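Conservation du foin en petites bottes : conseils d'atelier et de grange

Fiche pratique mise à jour le 22 février 2022

Les conseils qui suivent concernent le foin de prairie pressé en bottes rectangulaires et stocké sous toit. Ils ne s'appliquent ni à l'enrubannage ni aux balles rondes laissées en bout de champ.

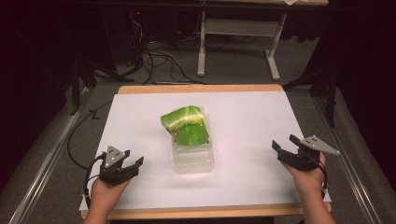
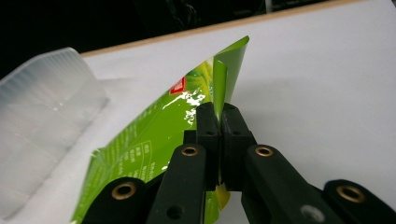
Coopérative Havarach – Service Fourrages et Stockage

Préparation du sol

Le foin ne doit jamais reposer directement sur la terre battue ou sur le béton. Poser des palettes jointives, lattes vers le haut, et remplacer celles dont un dé est fendu. Sur dalle béton, une bâche polyéthylène sous les palettes limite les remontées d'humidité. Sur terre battue, préférer un lit de gravier drainant. Balayer les restes de la campagne précédente avant toute mise en place : les brins moisis contaminent la couche inférieure.

Contrôle avant rentrée

Mesurer l'humidité à la sonde, au cœur de la botte, en évitant les faces coupées. Prendre deux mesures par botte contrôlée, une à chaque extrémité, et retenir la plus élevée. À 14 % ou moins, la botte peut être empilée serrée. Au-dessus, la mettre de côté sur chant, ficelles sur les flancs, et refaire la mesure après 7 jours. Une botte dont la valeur n'a pas baissé est à distribuer rapidement si l'odeur est franche, à écarter dans les autres cas.

Étalonner la sonde une fois par an. Le modèle Wovard se règle par la vis située sous le capot de pile ; noter la correction sur le boîtier au marqueur indélébile.

Empilage

Monter le premier rang sur chant, les rangs suivants à plat, en croisant les joints. Laisser un passage de 50 cm le long des murs. Ne pas coller la pile à la charpente : l'air chaud doit pouvoir s'échapper au faîtage. Conserver les lots séparés par parcelle et par coupe. Une étiquette cartonnée glissée sous la ficelle suffit, à condition d'être écrite au crayon gras.

Surveillance de la température

Relever la température au centre de la pile chaque jour pendant les premières semaines, puis espacer.
- Moins de 45 °C : situation normale.
- De 45 à 60 °C : deux relevés par jour, portes ouvertes.
- Plus de 60 °C : ne pas monter sur la pile, ne pas la démonter seul, appeler les pompiers.

Ficelles et outillage

Couper la ficelle au ras du nœud et la retirer en une seule pièce. Les chutes de polypropylène vont dans un sac suspendu près de la porte et non dans la litière. Affûter la lame du couteau Collet à la pierre fine, un seul côté, en respectant l'angle d'origine. Dégripper les crochets de manutention à l'huile légère et essuyer l'excédent avant usage.

Rongeurs

Garder le pied de pile dégagé. Les postes d'appâtage Drornitum se fixent au mur, hors de portée des chiens et des chats, et se contrôlent tous les mois jusqu'en avril. Fermer les passages de tuyaux à la laine d'acier puis au mortier.

Voir aussi : Entretien du noueur – Réglage de la densité de pressage – Bâches et sangles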